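## 4. From finger markers to usable actions

A demonstration recorded with a hand-held gripper has no joint encoders behind it. Everything a policy will later learn about opening and closing has to be recovered from video, and in our case that means from the two square markers on the fingers. We find this a delightful problem. The signal is tiny, it sits at the edge of a very curved lens, and yet a good estimate of it makes the difference between a policy that grasps and one that hovers.

This section describes Udden, the part of our pipeline that turns raw wrist video into a gripper width signal and a set of per-frame quality flags. The camera trajectory itself comes from the tracker covered in Section 3, and we treat it as given.

### 4.1 Width from two markers

The camera is fixed to the gripper body, so the markers can only move along short, known paths in the image. We use that fact early. Detection runs in two narrow windows around those paths, on the raw fisheye image, before any rectification. We first tried it the other way around, rectifying the whole image and then searching, and lost detections near the border where the resampling smears the marker corners. Searching in the raw image and undistorting only the corner points is both faster and steadier.

Figure 4 is a typical input from the luggage-packing task, with the suitcase open at the left and two toiletry items standing between the fingers. Both markers are in view, low in the circle, and the second operator device is at the far left.

**Figure 4.** Wrist view from one hand-held gripper, raw fisheye image. One fiducial marker is visible on each finger. 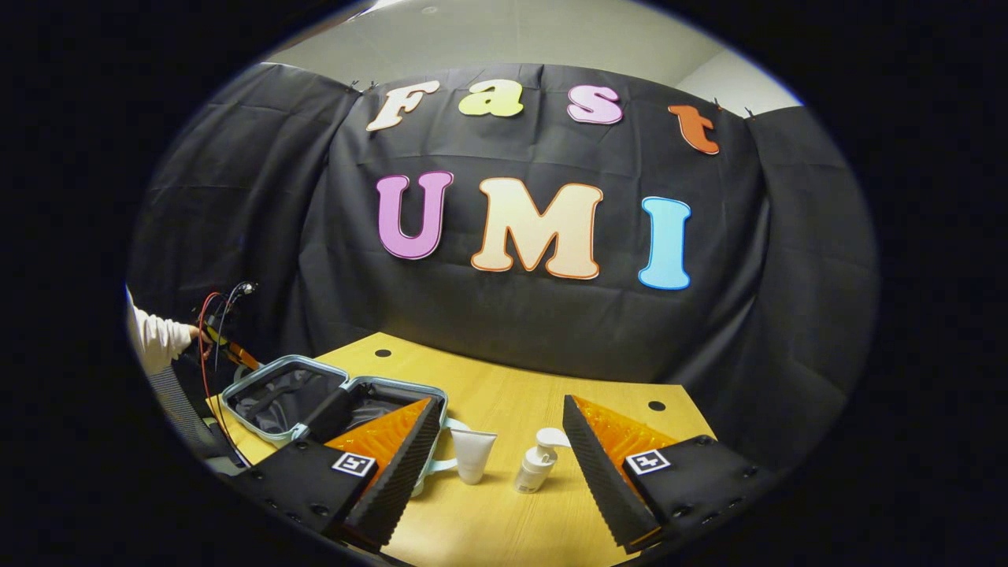
Given the undistorted corners, we solve for the pose of each marker in the camera coordinate system and project the vector between the two marker centers onto the opening axis of the gripper. A calibration curve then maps that distance to the gap between the pads. The curve is nearly a straight line, but near full closure the pads compress and the markers keep moving a little after the gap has gone to zero. We keep this region instead of clipping it. The extra travel is a rough measure of how hard the operator is squeezing, and a policy that can see it learns to hold smooth objects with noticeably more confidence.

When only one marker is detected, we fall back on symmetry. The two fingers are mechanically coupled, so the position of one fixes the position of the other up to backlash. The fallback estimate is noisier, and Udden passes its variance on to the smoother so that a run of one-sided detections does not pull the signal around. When neither marker is found, we interpolate across gaps of up to five frames and flag anything longer.

Smoothing is done offline with a fixed-interval smoother over the whole episode. The model is constant velocity with a process noise that rises when the measured width is changing quickly. A plain low-pass filter looked fine on plots but rounded off the moment of closure, and that moment is the one we care about most.

### 4.2 Keeping the other hand out of the windows

Two-handed tasks put a second gripper into the view of the first, and the second gripper carries markers too. Early versions of Udden would now and then lock onto the wrong marker for a few frames, and the width signal jumped to a value no finger could reach. The bug was easy to see once we plotted the raw estimates. It was harder to catch automatically, as some of the wrong values happened to be plausible.

We added three checks, applied in the order of their cost:

- **Identity.** Each device is assigned its own marker codes at the start of a session, and a detection with the wrong code is dropped. This handles most cases but depends on the code being read correctly at small sizes.
- **Path.** A marker belonging to this gripper must lie within a thin band around its known path in the image. Markers on the other device usually cross the band at an angle and are inside it only briefly.
- **Scale.** The distance from the camera to its own markers barely changes over the stroke. A marker that is much smaller than expected belongs to something farther away.

The scale check deserves a special mention. It was written in an afternoon as a sanity test, and it ended up catching nearly everything the other two missed. We now run it with a fairly tight threshold and accept the odd false rejection, which the fallback in Section 4.1 absorbs without fuss.

### 4.3 Frames where the gripper hides the object

The second output of Udden is a flag for occlusion by the gripper itself. Wrist cameras give a wonderful close view of the contact area, with the one drawback that the fingers are permanently in the way. A pad can cover a handle or a rim at exactly the point where an operator decides how to approach it.

We do not attempt to detect objects for this purpose. Udden renders a silhouette of both fingers at the estimated width, using a simple model of the plates and pads, and compares it with feature tracks from the preceding frames. Tracks that end at the silhouette boundary are counted as covered, and tracks that end elsewhere are counted as lost. The ratio between the two tells us whether the gripper is hiding structure or the tracker is just having a bad moment.

The translucent finger plates made this more interesting than we had planned for. Light passes through them and reflects off them, so a track can continue for several frames behind a plate with its appearance slowly shifting toward orange. Our first silhouette treated the plates as solid and counted such tracks as impossible. The current version has two layers: the black pads and bodies are opaque, while the plates only lower the weight of a track. Training on the weighted flags gave smoother approach motions, and we were very happy to see the change show up so clearly in the rollouts.

Figure 5 comes from a tabletop episode and shows why we score occlusion per finger. The left finger overlaps the pale blue object while its loop handle stays visible, and the small white cone to the right of the handle is clear of both fingers. Part of the second gripper is in view at the far right.

**Figure 5.** Wrist view with partial occlusion by the left finger. The handle remains visible.

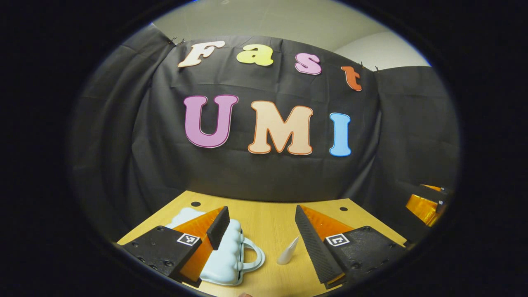
*Does a covered object make a frame unusable for training?*

A covered frame remains useful as long as the policy has enough recent history to know what is behind the finger. We keep flagged frames by default and lower their weight in the loss. An episode is dropped only when the covered stretch includes the whole approach, leaving no earlier view to learn from.

### 4.4 Screening with Enton

Per-frame flags are of limited help to a person deciding which episodes to keep, so we built Enton, a small review tool that sits on top of Udden. Enton plots width, tracker confidence and the occlusion score on a shared time axis and jumps the video to whichever point is clicked. It also sorts episodes by how unusual their width profile is compared with others of the same task. Sorting turned out to be the feature reviewers liked best – the strange episodes come first, and attention is freshest when it is most needed.

We ran the full pipeline on 2,755 episodes. Of these, Enton placed 961 in the review queue, and the rest passed without a person looking at them. The most common causes for review were a long gap in both markers, a tracking reset in the middle of a grasp, and a width signal that never closed. The last group was a pleasant surprise. Many of those were valid pushes and nudges that our closure rule had no category for, and we have since added one.

Reviewers can correct a boundary or reject an episode, but they cannot edit the width signal by hand. We held firm on this point. Every correction to the signal has to go through a parameter or a code change, so that the whole set can be rebuilt from raw video with a single command.

### 4.5 Limits of the current version

The symmetry fallback assumes that backlash is constant, and worn devices break that assumption slowly. We recalibrate at the start of each session, although a drift check inside Udden would be a better answer. The finger silhouette is rigid and ignores bending of the pads, so occlusion scores during a firm grasp are a little low. Finally, all thresholds in Section 4.2 were tuned for one lens. A trial with a narrower lens needed new path bands and a new scale limit, while the smoother and the two-layer silhouette carried over with no changes at all. Section 5 uses the signals exactly as produced here, with no per-task tuning.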